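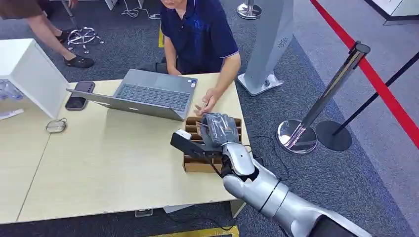
Assunto: Re: [arrumar-em-casa] Caixas com divisórias para miudezas de secretária

Boa tarde a todos,

Respondo à mensagem que ficou sem resposta desde o início de junho. Cito só a parte que interessa, o resto está no arquivo da lista.

> Tenho uma secretária clara, pouco funda, onde trabalho com o portátil
> aberto quase todo o dia. As peças pequenas (clipes, parafusos, pontas,
> adaptadores, borrachas) andam numa gaveta e perco tempo à procura.
> Alguém usa uma caixa com divisórias em cima da mesa? Cartão aguenta ou
> mais vale comprar logo plástico? E de que lado a põem, para não bater
> no rato?

Uso uma caixa de cartão castanho com divisórias finas, também de cartão, aberta por cima. Fica junto à borda da mesa, do lado da mão direita. O portátil fica à minha frente e o telemóvel e o rato ficam do outro lado do portátil. Sei que para a maioria o rato à esquerda não dá jeito, eu habituei-me há anos por causa do ombro. Quem usa o rato à direita pode trocar tudo de lado, ou então recuar a caixa até ao fundo da mesa, mas aí já é preciso esticar o braço e as peças caem mais.

Sobre o cartão: aguenta. A minha primeira caixa era uma Panier, modelo 40, e durou até eu entornar café em cima. A segunda fi-la com cartão de uma encomenda. As divisórias encaixam umas nas outras a meia altura, com um corte em cada uma, sem cola. Se os cortes ficarem largos a grelha dança, por isso convém cortar com a largura exata do cartão. Uma faca de lâmina nova faz diferença, a tesoura esmaga a borda.

O que correu mal da primeira vez foi a altura. Cortei as divisórias quase tão altas como a caixa e não conseguia tirar nada do fundo com os dedos. Baixei-as para 39 milímetros e agora chego às peças sem virar a caixa. Para coisas mesmo pequenas, como anilhas, ponho um bocado de feltro no fundo do compartimento. Em cartão liso elas encostam-se ao canto e é preciso ir lá com a unha.

Quanto à arrumação propriamente dita, deixo na fila mais próxima o que uso todos os dias e atrás o resto. Não pus etiquetas. Experimentei, mas mudava o conteúdo e não mudava a etiqueta. Deixo sempre um compartimento vazio para as peças que aparecem e que não sei de onde são, e despejo-o quando enche. Pego numa peça de cada vez e volto a pô-la no sítio antes de pegar noutra, senão ao fim da tarde está tudo em cima do teclado.

Quem preferir comprar tem a Uvik 816, que traz a grelha desmontada. A Dvořáček 2313 é mais baixa e serve melhor para quem tem pouca altura debaixo de uma prateleira. Vi as duas na Stasine, lado a lado, mas só mexi na primeira. As divisórias pareceram-me do mesmo género das que eu corto em casa. De plástico não posso falar, nunca usei em cima da mesa. Tenho uma na garagem e faz barulho quando se largam parafusos lá dentro, o que ao telefone incomodaria.

Uma nota sobre cabos: não os guardo na caixa. Um carregador enrolado ocupa dois compartimentos e levanta-se sozinho. Estão numa bolsa na gaveta e a gaveta ficou finalmente com espaço para eles.

Se houver interesse mando as medidas dos cortes. Tenho o desenho em papel, preciso de o passar a limpo. Gostava também de saber como fazem os que têm a mesa feita de dois tampos encostados, se as peças miúdas se metem na junta e se taparam com alguma coisa. Pensei em fita, mas tenho medo de que deixe cola na superfície.

Cumprimentos

Última atualização desta página: junho

Contacto da lista | © Arquivo arrumar-em-casa | Voltar ao topo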